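Ticket: Workcell practice sheet, sections 3 to 5, camera occlusion and loose items
Queue: Bench Cells / Standards
Site: Karkby
Status: Resolved, one item carried over
Priority: Normal
Opened: October 16, 2021
Linked: Briststead ticket on cable dressing (closed)

Summary

The Karkby two-arm bench cell was checked against the Kornemano practice sheet before the next block of container handling runs. Three points were raised: containers too close to a fixed camera, no agreed start layout for trays and baskets, and cable routing over the front rail. The first two are closed. The third is carried over to the December revision of the sheet.

Reported behaviour

Runs were being rejected at review with the code VIEW-BLOCKED. The rejection script flags a run when one camera shows too little change for 200 consecutive images. Of 1,027 runs in the last block, 37 carried the flag. All of the flagged runs used a container with side walls. None of the runs with flat items only were affected.

The operator's first note on the ticket suggested a camera fault or a dropped connection. The logs show no gap in the image stream for any of the flagged runs.

Checks made

1. Image stream, both fixed cameras. No missing images, timestamps in order. Camera fault ruled out.

2. Exposure. Settings locked on both cameras and matching the values in the sheet. No change made.

3. Rejection script. Re-run by hand on ten flagged runs and ten clean ones, same result each time. The Yadav build of the script was also tried and gave the same flags. Script ruled out.

4. Camera mounts. Clamps tight, marks on the extrusion still lined up. Mounts ruled out.

5. View from each camera with containers in the cell. Dark basket close to one lens, then the table with both arms, the trays and the green basket: 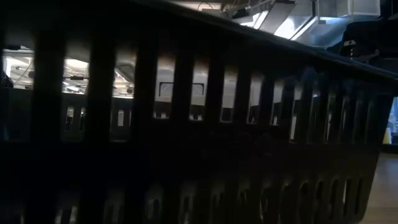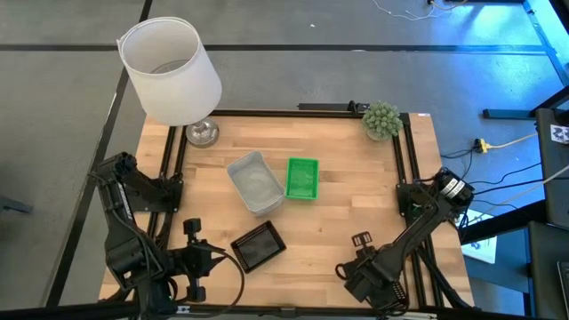
6. Comparison with the sheet. Section 3.2 says a camera must keep "a usable view of the work surface". It gives no minimum distance between a container and a lens, and it does not say whether a slotted wall counts as blocking. The operator had read it as allowing slotted baskets anywhere, on the grounds that light passes through them. The reviewer had read it the other way.

Cause

Wording of 3.2. A slotted side wall near the lens lets the room lights through and hides the work. The exposure stays within limits, so the live brightness check passes and the operator gets no warning. The flag only appears when the run reaches review, by which time the block may be finished.

Contributing: section 4 of the sheet lists which containers may be used but leaves their start positions to the operator.

Changes to the practice sheet

3.2 Replaced. New text: "No container wall, slotted, mesh or solid, may cover more than a quarter of any fixed camera's view at the start of a run. If a container has to pass close to a lens during the run, a second camera must keep the work surface in view throughout."

3.3 Added. "Check each camera view separately on the live display before the first run of a block and after any change of container. The brightness check does not replace this."

4.1 Replaced. Containers start between the two grippers' rest positions, inside the rails, with both arms able to withdraw without crossing a rim. They may be set at an angle. Vary the angle between runs and record it in the run notes.

4.2 Added. Items that are part of the setting, such as the table lamp and the potted plant at the back corners, are treated as fixed for the length of a block. If one is knocked, stop the run, put it back and mark the run as disturbed. Do not move it by hand while the arms are enabled.

4.4 Unchanged. Start no run with a container resting on a rail or overhanging the table edge.

Notes on applying 3.2

A quarter of the view is judged by eye from the live display with the four-part grid switched on. If a wall fills one whole grid square and enters a second, move the container.

Colour makes no difference to the rule. A pale tray close to the lens hides as much as a dark one.

Where both cameras would be blocked at the same moment, change the start layout. Do not move a camera to get round it. Moving a camera means a new calibration and a new block number.

Cable routing (carried over)

The left arm's cables drop over the front rail. Section 5.1 asks for cables to leave the cell "at the rear or side where practical". With the arm in its present position the rear route comes up short at full reach, so the cell is allowed under "where practical". The Briststead ticket took the same view for a single-arm cell and asked for a firm rule. The same request is made here.

Interim instruction for Karkby until the December revision:

- Check slack in the left arm's cables at full reach before each block.
- Keep the front rail clear of containers on the left side.
- Keep feet and chairs off the power leads on the carpet to the right of the table. Unplug at the wall side only.
- Report any rubbing at the rail on a new ticket, not on this one.

Retest

A short block was run with the revised 3.2 and 4.1 in force, using the same containers. No VIEW-BLOCKED flags. Two runs were marked as disturbed under 4.2 and left out of the count. The separate view check in 3.3 adds less than a minute per block, according to the operator.

The 37 flagged runs stay rejected. A request to recover them from the second camera alone was turned down, as the data set requires both fixed views for every run. The total planned for this task remains 3,000 and the missing runs will be made up at the end.

Actions

- Sheet text updated and issued to Karkby and Briststead. Done.
- Grid overlay switched on by default on the live display. Done.
- Brightness check to show a reminder of 3.3 when the container type changes. Done, in the current build.
- Firm wording for 5.1. Open, moved to the December revision.

Resolution code: Documentation

Closing note: reopen only if a flag appears on a run where the 3.3 check was recorded. Attach the start image from both cameras and the run notes, including the container angle.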